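中古CPUの流通量が増加、検品基準の統一へ業界4社が合意

2023/5/25

企業の端末更新で放出される中古プロセッサの取扱量が増えていることを受け、部品再販のUsex、Kostulow、Flores、Billardの4社は、検品と等級表示に関する共通基準を策定することで合意した。適用は来年4月の出荷分からとなる。

4社が扱うデスクトップ向けCPUの合計は、直近の月間実績で3,000個を超えた。前年同月の取扱量は公表していない。増加分の多くはリース満了機からの取り外し品で、同一型番がまとまった数量で入荷する傾向が強い。保守用の交換部品として購入する法人が主な需要家となっている。

これまで等級の表記は各社で異なっていた。Usexは外観のみを基準とし、Floresは動作試験の時間を基準に区分していたため、同じ「A」の表示でも内容が一致しない例があった。買い手側からは、複数の業者から調達した場合に受け入れ検査の条件を揃えられないとの指摘が出ていた。

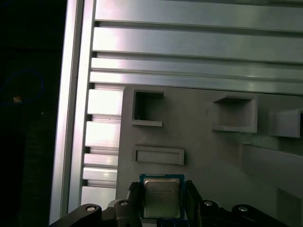

ヒートスプレッダを備えたプロセッサ

新基準では、外観と動作の2項目を個別に評価し、併記する。外観はヒートスプレッダの傷、刻印の判読性、基板端部の欠け、接点の変色を対象とする。研磨によって刻印が失われた個体は、動作に問題がなくても最下位の等級となる。グリスの残留は等級に反映せず、出荷前に除去することを義務付ける。

動作については、定格クロックでの連続負荷試験を300分間実施し、エラーの有無と最高温度を記録する。メモリーチャネルと内蔵グラフィックスの確認も必須項目に含めた。試験に使うマザーボードのBIOSは版数を記録し、結果とともに購入者が参照できるようにする。オーバークロックでの動作は評価の対象外とし、保証も適用しない。

梱包については、帯電防止トレーの使用と、1トレー内での型番混載の禁止を定めた。ピンを持つ形状の製品は、接点面を下にした状態での積み重ねも認めない。

試験時間が延びることで、処理能力の確保が課題になる。Kostulowは試験台を増設し、月間の処理能力を4,000個近くまで引き上げる計画を示した。Billardは当面、法人向けの大口案件に限って新基準を適用し、個人向けの販売分は在庫の入れ替わりに合わせて順次移行する。

販売価格への影響について4社は見通しを示していない。サーバー向け製品とノートPC用の基板実装品は今回の対象に含まれず、扱いを継続して協議する。基準書の初版は各社の法人向け窓口で配布する。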